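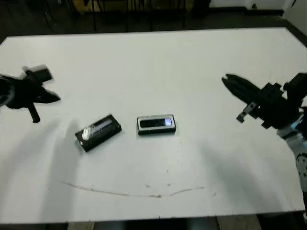 3.2 Workspace and task

The sessions were held in the teaching laboratory on the ground floor, using a two-armed robot placed at a white table. Each arm ends in a black gripper. The robot was steered by one student at a time, and the other members of the group kept the log and put the objects back between attempts. The course ran from September and was open to second-year students in mechanical and electrical engineering. None of them had worked with a two-armed system before.

The task given to the students was named Jollgate in the course handbook. Two small rectangular objects lie near the middle of the table, between the grippers, and have to be brought together and set down side by side. The students were free to decide which arm moved first and whether one object should be held still while the other was moved. No starting position was marked on the table. The person resetting the objects was asked to place them within reach of both grippers and to vary the angle between them from one attempt to the next.

An attempt was limited to 90 seconds. It was stopped early if an object left the table, if the two arms touched, or if the student steering asked for a stop. Stopped attempts were kept in the log and count as failures in Section 4.

3.3 Group work and roles

The class was divided into 7 groups. Every group chose a student to keep its notes, and these notes are the main source for the remarks reported in Section 5. Houda El Fassi and Younes Saber supervised the practical hours. Iman Sqalli prepared the handbook and marked the written reports.

Before the first session the students read a short text on gripping flat objects and handed in a plan on one page. Most of the plans treated the two arms as equals and had them close in on the objects at the same moment. Once at the table, several groups dropped this and gave the arms separate duties. The left arm would take hold of one object and stay where it was, and the right arm would deal with the other. We refer to this below as the hold-and-approach method (Figure 2). It was not suggested in the handbook, and the supervisors had been told not to propose it.

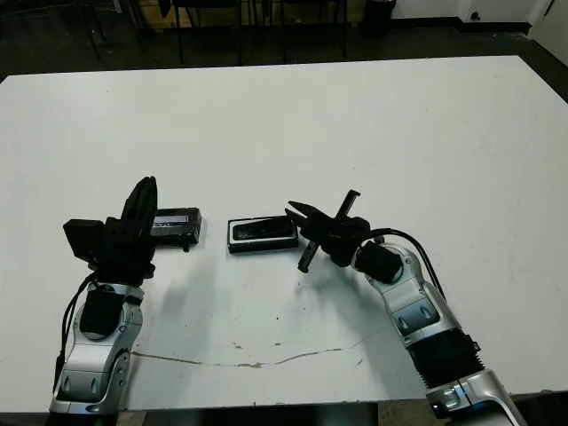
Figure 2. Both arms at work on the Jollgate task. The left gripper is at one black object; the right gripper is close to the second.

The change of method brought a difficulty of its own. With both grippers working near the middle of the table there is little room left between them, and students who had been confident with a single arm became slow and careful. Two groups wrote that they spent almost half of a session learning how near the arms could come to each other. Another group asked for a rule on which arm should give way. We left this to the students, and they settled on the right arm.

Shadows were also mentioned in the notes. The arms cast soft grey shadows on the white surface, and one student reported using the shadow of the right gripper to judge its height. We did not test whether this helped.

The handbook was revised by Hala Benmoussa in April 2020. The revised version keeps the task and the time limit unchanged, and adds a practice exercise with one object before both are used.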